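Equipment planning, outdoor unit
Oct 26, 2020
Reading time: 2 min
Print | E-mail

The Nekov budget line was reviewed this morning. Kevmont has quoted for 4 spare wheels and a second battery. Nartey has yet to reply regarding the weatherproof cover.
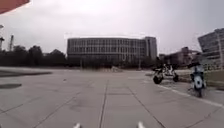 Plaza, view past parts of the robot towards the long building. Two riders at right.

The slab joints should be considered before the harder wheels are ordered. A sum of 500 is held back for sensors until April. Delivery from Kevmont is 20 working days.

Recent entries
Skornosen: charger store
Nartey: cover, first enquiry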